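The arms have names now. I held out for a long time, because naming things is how you end up unable to sell them, but my niece spent one afternoon in the workshop and that was the end of it. The left one is Javier and the right one is Osmont. Osmont is the better behaved of the two.

If you're new to the blog, the short version is that I've been building a two-armed coffee table helper (I'm calling the whole project Jamura, don't ask) in a shared workshop since March. Nandini Bangera has the bench next to mine and does lovely careful things with clock parts, and she has been very patient with the noise. She also talked me out of my first wrist bracket, which was basically a door hinge with ambitions.

So! This month has been all about cups. I'd been practicing on wooden blocks, and blocks are great, blocks forgive everything. Then I switched to paper cups with lids and it was like starting over. A block doesn't care how hard you squeeze it. A paper cup cares a LOT. I ruined 7 of them the first evening, and one of those still had coffee in it – my own fault, and my own shoes.

The other headache is the color. The cups I like are black, the lids are black, and the grippers are black too, so from the wrist camera a fingertip in front of a cup is just one dark lump as far as my code is concerned. The white graphic helps a bit, at least when it's turned the right way.
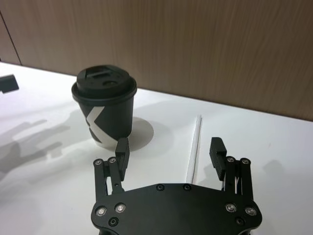
Fingers open, one black cup, white table.

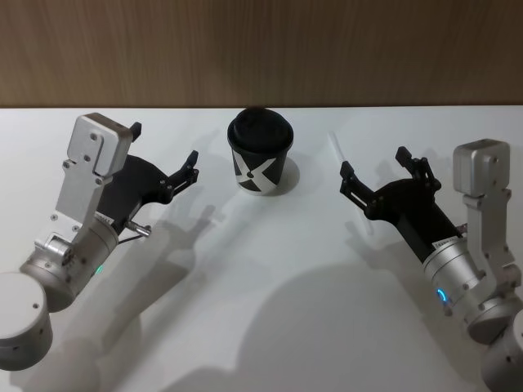
What finally got me moving again was giving up on doing it all from one camera. I use the overhead one to get the arm into the neighborhood, and the wrist one takes over for the last little bit. Handing off between them sounds simple and took me three weeks. For most of that time the two cameras disagreed about where the table was, and I kept "fixing" the math when the real trouble was a mount I hadn't tightened. Nandini found it by poking it with a pencil.

I also slowed the closing speed way down, and I stop closing when the motor current starts to climb instead of going to a fixed width. I'd read that advice in a dozen places and ignored it every time. Do it first! I logged almost 1,000 grasps since the change, one arm at a time, and the crushed cups have gone from a regular event to an occasional one. Tipped cups are another story. If the fingers come in a little too high, over they go, lid and all.

Next up is getting both arms to share one cup, with Javier holding it steady while Osmont presses the lid down. I've got the motions written, but they only work if they start at exactly the same moment, and right now Javier starts when he feels like it. I think it's a network thing. I've ordered a little Ovus timing board to try, and if that doesn't do it I'll go back to running both arms off one computer and put up with the fan.

I'm also nearly out of cups, so if anyone knows where to buy lids without having to take 2,000 at once, please leave me a comment.

We use cookies to remember your preferences and see which posts get read. By continuing to browse you agree to our cookie policy. Accept | Manage settings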